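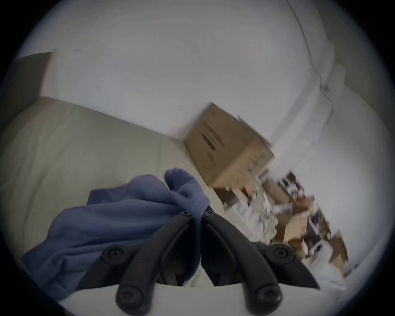 Drirnodero: recetas de conservas caseras en formato de tabla

Versión 2 del conjunto. Última revisión de este texto: 10 de agosto.

Drirnodero reúne 600 recetas de conservas, mermeladas, encurtidos y jarabes, copiadas a mano de cuadernos de cocina y de los folletos que la editorial Jalia repartía con sus calendarios. Las recetas vienen en su mayoría del valle de Landeg y de los pueblos cercanos. He aprendido el español de adulto y muchas de estas palabras las conocí al copiarlas, así que pido paciencia con las notas. Los textos de las recetas no los he corregido, solo los he transcrito.

Contenido

El conjunto tiene tres archivos, todos en texto separado por tabuladores y con codificación UTF-8.

recetas.tsv – una fila por receta, con el título, el tipo, la fuente y el texto completo de la preparación.
ingredientes.tsv – 2000 filas, una por cada ingrediente de cada receta, con la cantidad como está en el original y, cuando es posible, la cantidad en gramos o mililitros.
glosario.tsv – palabras locales y medidas antiguas, con una explicación corta.

Los tres archivos se unen por el campo id_receta, menos el glosario, que se busca por la palabra misma.

Campos de recetas.tsv

id_receta: código corto de letras y cifras. No cambia entre versiones.
titulo: como aparece en la fuente, con sus mayúsculas.
tipo: mermelada, jalea, encurtido, jarabe, salazón u otro.
fuente: cuaderno o folleto.
mes: el mes en que se hacía la conserva, si la fuente lo dice. El más frecuente es septiembre, por los higos y los pimientos.
texto: la preparación completa. Los saltos de línea del original se marcan con una barra vertical.
dudoso: sí o no. Se pone sí cuando una palabra importante no se pudo leer con seguridad.

Campos de ingredientes.tsv

id_receta: el mismo código que en la tabla anterior.
ingrediente_original: la palabra de la fuente, sin tocar.
ingrediente_norm: la forma normalizada. Por ejemplo, «alberge» y «albaricoque» están las dos como albaricoque, lo que a algunos lectores no les va a gustar. La palabra original está siempre al lado.
cantidad_original: texto libre. Aquí se encuentra «un puñado», «la que pida» y «azúcar, el mismo peso».
cantidad_norm: número, o vacío.
unidad_norm: g, ml o pieza.

Cómo se hizo la transcripción

Cada cuaderno se leyó entero antes de copiar la primera receta. Esto parece lento, pero una misma mano escribe la «r» y la «v» de una manera que solo se entiende después de muchas páginas. Después se copió el texto en una hoja de cálculo y se pasó por Plevex, un pequeño programa que escribí para separar los ingredientes de la preparación. Plevex se equivoca con las recetas que no tienen lista al principio y que nombran las cosas en el orden en que entran en la olla. Esas recetas están separadas a mano.

No se ha modernizado la ortografía. Si una persona escribió «vinajre», en el campo original dice «vinajre». Las abreviaturas quedan también como estaban, y las más usadas se explican en el glosario.

Las medidas

La medida más difícil es la taza. En los folletos de Jalia la taza es siempre la misma y se explica en la contracubierta. En los cuadernos puede ser una taza de café, una taza de desayuno o el vaso que tenía la familia. Cuando el cuaderno no lo aclara, he dejado vacía la cantidad normalizada. Lo mismo vale para la cuchara «colmada» y para el «cuartillo», que en una parte del valle se usaba para líquidos y en otra también para legumbres.

Con las libras y las onzas he usado los valores castellanos. Si alguien conoce una razón para usar otros en Landeg, le agradezco que abra una incidencia.

Limitaciones conocidas

Los cuadernos que se conservan son los de familias que guardaban papeles, y no representan toda la cocina de la región. Hay muchas recetas dulces y pocas saladas. Las salazones de pescado faltan casi por completo, lo cual es normal en un valle sin costa, pero conviene saberlo antes de hacer comparaciones.

Algunas recetas se repiten con cambios pequeños: un cuaderno copia de un folleto, y luego la hija copia del cuaderno. No he quitado estos duplicados. Para quien estudia cómo viajan las recetas, las copias son la parte más interesante. Para otros usos hay que filtrarlas, y por ahora no existe un campo que ayude.

Aviso sobre seguridad de los alimentos

Estas recetas son un documento histórico. Varias de ellas, sobre todo las de judías verdes y pimientos en aceite, no siguen las normas actuales de conservación y pueden ser peligrosas. No las use para preparar comida sin comprobar antes la acidez y el tratamiento térmico con una guía moderna. Tampoco recomiendo usar el conjunto para generar recetas nuevas de manera automática.

Cambios en la versión 2

Se añadió el campo mes.
Se separaron jalea y mermelada, que antes estaban juntas.
Se corrigieron los acentos perdidos en ingrediente_norm.
«Membrillo» ya no aparece con dos formas.
Se retiró un cuaderno a petición de la familia. Sus códigos no se van a usar otra vez.

Pendiente

Marcar los duplicados. Completar el glosario con los nombres de las ciruelas, que son un problema grande: el mismo nombre se da a frutas distintas según el pueblo. Mejorar Plevex para las recetas sin lista.

Licencia y cita

Las tablas se pueden usar y compartir con atribución. Los textos de los folletos se incluyen con permiso. Para citar el conjunto basta con escribir: Drirnodero, recetas de conservas del valle de Landeg, versión 2.

Las correcciones se reciben como incidencias en el repositorio. Por favor, indique siempre el id_receta y copie la línea completa, porque los títulos se repiten mucho y «Dulce de tomate» hay en casi todos los cuadernos.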